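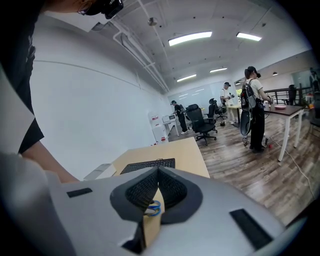
Photo: Ravindra Saxena / Erside Library Service

1/6 Erside Library Service will introduce revised borrowing rules in May. The main changes are set out in this thread.

2/6 Overdue fines will be removed for all members. Charges for lost items remain in place.

3/6 The standard loan period for books is unchanged. Each loan may be renewed 2 times, unless another member has a hold on the title.

4/6 The Cultach branch will open late on Tuesday evenings. Hours at our other branches stay the same.

5/6 A further 500 large print titles have been added to the catalogue.

6/6 Members with questions about their account should speak with staff at their local branch.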